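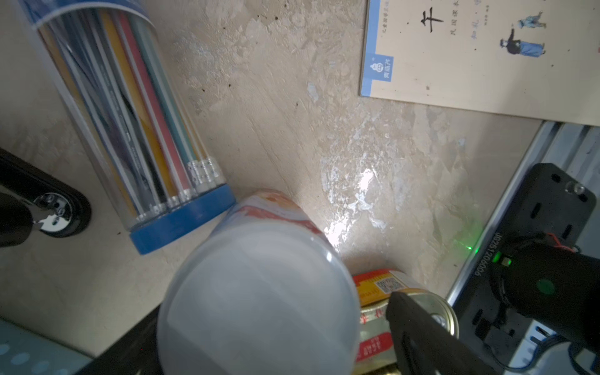
The phones arrived at Vachon in January, 36 of them in one carton, and she was told to have them on the Cakar system by five. Each needed a passcode, an email account and a label for the back.

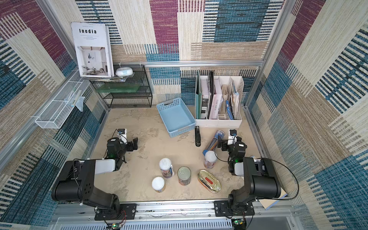
The seventeenth would not take the new passcode. It already had one. She tried the year over the door, 1878, and it opened on a single unread message, sent from the Dradmont office - which had closed before she joined.

"Is anyone still there?" it said.

She typed yes, and went to fetch her coat.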